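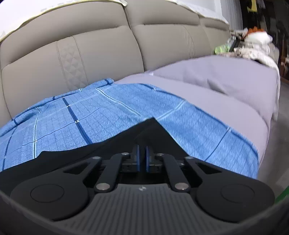
Stadard Leveled Reader Box, Set 3: A Classroom Review

I teach first grade, and I own more small paper books than any adult should. They live in bins, in desk drawers, and in one case behind the radiator, where a copy of something about a duck has been slowly turning into toast. So when our school bought one Stadard box per grade level over the summer, I was not what you would call hungry for more. I used it with four reading groups from the first week of school through the end of January, and these are my notes.

What you get

The box holds 205 books, a teacher binder, and a set of cardboard dividers. Each book is 8 pages long, stapled, with one or two lines of text per page in the early levels and up to 3 in the later ones. The levels are marked with a colored dot on the back cover. The dot for the second level and the dot for the fourth level are both green. Stadard calls one of them "meadow."

The dividers gave out before Thanksgiving. I cut up a cereal box and have had no trouble since.

The books themselves

Better than I expected, mostly. The stories have something happening in them, which puts this set ahead of the Zasitz readers we used before, where a child looked at a hat for eight pages and then the book was over. My students' favorite by a mile is The Wrong Bus, about a boy who gets on the wrong bus. It has a repeated line ("This is not my street!") that the whole table shouts, and it gives you a natural place to stop and ask what the boy should do next. I have heard some alarming plans.

The Soup Is Too Big is also good, and the best one in the box for teaching the difference between "too" and "to." One Wet Sock works for short vowels. A Day at the Bank does not work for anything. I tried it with two groups, and a girl in the second one asked if we could go back to math.

The nonfiction is thinner. There is a decent book on worms, a fair one on bridges, and then a long run of titles in which a community helper stands next to a vehicle. The sentences there get stiff: "The vehicle assists the worker" is a lot to hand a six-year-old who has just made friends with the word "the."

The teacher binder

Every title gets one page: a word list, a few questions before reading, a few after, and a writing prompt. The word lists are useful and I copy them every week. The questions are uneven. For The Wrong Bus they ask how the boy feels and which words tell you so, and that is a real lesson on inference in one line. For the worm book they ask, "Have you ever been a worm?"

Lesson times are printed at the top of each page. All of them say 15 minutes. I would like to meet the group that finishes The Soup Is Too Big in 15 minutes, and I would like to borrow them.

There is also an assessment chart in the back. I used it for one marking period and then returned to my own clipboard, mostly because the chart has a column for "expression" that goes from 1 to 5 and no hint of what a 4 sounds like.

How it compares

The Quintana set has stronger nonfiction and real photographs, but the books are bigger and won't fit in a standard book bag, so they come home folded. Zasitz is cheaper and, see above, has the hat. If you mainly want phonics practice, none of the three will replace a proper decodable set. Stadard follows the pattern-and-picture approach pretty closely in the first two levels, and a quick child will have the page memorized before looking at a single letter. I cover the pictures with a sticky note on the second reading. This is unpopular.

Durability

The staples hold. The covers curl if you so much as breathe near them, and the matte finish picks up pencil, jelly, and whatever glue sticks are made of. I have lost 8 books so far, one of them to a little brother.

Would I buy it?

With school money, yes. With my own, I'd look for a used box and not worry about the dividers. I'd give it 3 stars out of 5, and a fourth for The Wrong Bus if I were allowed to review it alone. The sequel, The Right Bus, is in Set 4, and I have a table of children who ask about it daily.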